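4. Household task: picture frame on the work surface

This section is for users who finished the arm set-up in section 3. It explains how to prepare the frame task from the Zurmont home chore set, and it tells you what result you can expect. Please read the cautions first.

CAUTION: Keep your hands out of the work area while the light rings on the arms are on.

CAUTION: Check the loops of cable before each run. A loop must not touch the work surface when the arm is at its lowest point.

4.1 Preparing the frame

1. Take the glass out of the frame and close the back again.
2. Open the stand leg fully.
3. Put the frame on the surface with its back side up.
4. Move the gripper to the side of the frame, with the fingers pointing down.
5. In the Tinero panel, choose "Frame, back side" and press Hold.
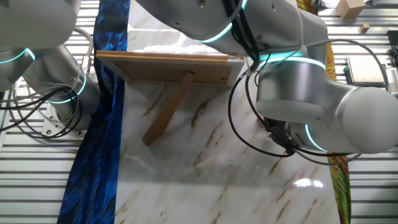 Sharada Fernandes wrote to us after trying the chore set for one month: my son can stand a frame on a shelf in the time the arm needs to find the leg, so please do not write in the manual that this machine does housework. It does one piece of housework, on a good day, and I must put everything in its place before.

We agree with her and we changed the text of this section in November. In our own test the arm finished the frame task in 74 of 100 runs. All the runs started from the position in 4.1. When the frame was turned by more than 31 degrees from this position, the result was much worse, and we do not support it.

Note: A person dusting a shelf lifts the frame, wipes under it and puts it back without thinking. For the arm these are three separate tasks. Only the first is in the present version.

4.2 Adding the small block

The block task teaches the gripper to work close to a larger object. Many chores need this — a cup beside a plate, a key beside a bowl.

1. Press Stop and wait until the arm is still.
2. Place one small wooden block on the surface, below the gripper.
3. Leave free space for the fingers on two sides of the block.
4. Set the speed to 8 percent. Do not use a higher speed for the first run.
5. Press Start and keep one hand near the stop button.

Note: Fabric next to the surface is allowed, but it must lie flat. If the fingers catch it, press Stop and free it by hand. 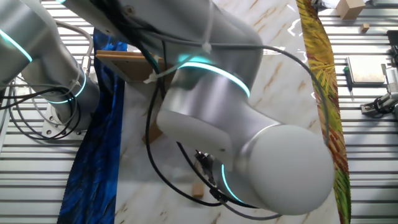 Figure 4-2. Small block on the work surface, below the gripper.

4.3 If the run fails

The gripper closes beside the block: repeat the calibration in section 3.6. Strong reflection from a polished surface can also cause this. Move the lamp, or cover the bright spot with a matte sheet.

The arm stops above the board or frame: the height limit is too low. Increase it by one step in the Tinero panel and try again.

The arm pushes the block away: reduce the approach distance. If this happens again after you change the value, save the log and send it to Marar support.

For folding cloth, see section 5.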